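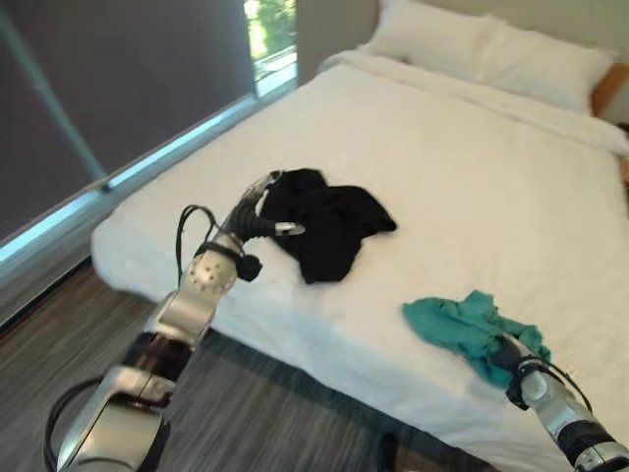 Sunilthorpe Residence Services, Guest Housing Team

Guest housing reopens for summer stays with longer gaps between bookings

2020-06-11

The guest housing program at Sunilthorpe will take overnight bookings again starting next week, after being closed to all but a handful of long-term guests since the spring. Rooms in Zürcher House will open first. The Skonar Annex will stay closed until August while its hot water system is replaced.

Bookings are limited for now to visiting instructors, families of summer residents and people with a confirmed work assignment on the grounds. Requests from the general public will be looked at again in August, when the team expects to know how many rooms the fall program needs.

Kyu-ri Seol, who manages guest housing, said the main change is the time between one guest leaving and the next one arriving. Each room will sit unbooked for a full night after checkout, and cleaning will start the next morning.

"We used to turn a room in an afternoon," Seol said. "People checked out at eleven and the next family was at the desk by three. We can't do that this summer, and it means fewer nights for sale. We would sooner tell people that now than have them find out when they try to book."

Checkout stays at 11 a.m. Check-in moves from 3 p.m. to 4 p.m. Guests who arrive early can leave bags at the front desk in the main building but will not be able to wait in the lounge, which is closed.

Linens and laundry

Linens will be changed after every stay and not during it, unless a guest asks. Anyone staying longer than a week can pick up a clean set at the desk and leave the used set in the bag provided. Housekeeping staff will not enter an occupied room except for a repair, and the guest will be asked to step out while the work is done.

The decorative throws and extra cushions used in past summers have been put in storage. Spare blankets are no longer kept in the closets and can be requested at the desk at any time. Pillows are available on the same basis. Guests with down allergies should say so when they book.

Laundry is going to an outside service, Odirora, under a contract that runs through the end of the year. The in-house laundry room could not handle the volume with staff spaced apart, and two of its dryers were due to be retired in any case. Pickup is early in the morning by the loading door on the north side, and drivers have been asked not to idle their trucks under the bedroom windows.

The coin laundry in the basement of Zürcher House will be open to guests from 8 a.m. to 9 p.m., one household at a time. A sign-up sheet is posted on the door. The change machine has been taken out, so guests should bring quarters or buy a roll at the desk.

Rates

The standard nightly rate has not changed. A weekly stay is $315, down slightly from last summer, and includes parking for one car. The rate for a full summer stay is $2570, payable in two parts. Families sharing two rooms on the same floor can ask for the second room at half the nightly rate, subject to space.

Deposits paid for canceled spring stays can be used for any booking made before the end of the year. Guests who want a refund instead should send a written request with their original booking number. Jae-hoon Yeo, who handles accounts for the guest housing team, said more than 9 in 10 refund requests received so far have been paid.

"The ones still open are mostly cases where the card on file has expired," Yeo said. "If you haven't heard from us, check your spam folder first, then call. Email has been slow."

Group deposits are being handled separately. Group leaders should contact Yeo directly and should not file requests for individual members.

Meals and shared spaces

Breakfast will be a bagged meal, ordered the evening before and picked up at the side entrance of the dining hall between 7 and 9 a.m. There is no lunch or dinner service for guests this summer. Room refrigerators will be switched on before arrival. The shared kitchen on the second floor of Zürcher House is closed, and the microwaves from it have been moved to a table near the elevator on each floor.

The reading room and the piano room are closed. The back porch and the garden are open, and the benches have been moved farther apart. The elevator is limited to one household per ride.

Windows in the guest rooms can be opened, and guests are encouraged to do so in the evening. Those on the east side get strong sun early in the day, and guests who like to sleep late may want to ask for a room facing the courtyard. Please lower the blinds gently. Several pull chains were replaced over the winter, and parts for the older ones are hard to get.

Front desk hours

The desk will be staffed from 8 a.m. to 8 p.m. daily. Guests arriving after 8 p.m. need to arrange a key pickup in advance. Lost keys cost $5 to replace. After-hours calls go to the duty phone, with the number printed on the key envelope.

The annex

Work on the Skonar Annex began last month. The old boiler has been taken out, and the new one is on order. The path between the annex and the parking lot is fenced off, so guests walking from the lot to Zürcher House will need to go around by the garden gate. The gate is not locked during the day, but the latch sticks and needs a firm push.

Guests who had summer bookings in the annex have been offered a room in Zürcher House or their money back. Seol said most chose to move. Those who have not replied will get a call before the end of the month, and their places will be held until then.

Booking requests can be made by phone or through the form on the guest housing page. Include the dates of the stay, the number of people, and the name of the program or resident being visited. The team replies to requests in the order they come in, and rooms are not held without a deposit.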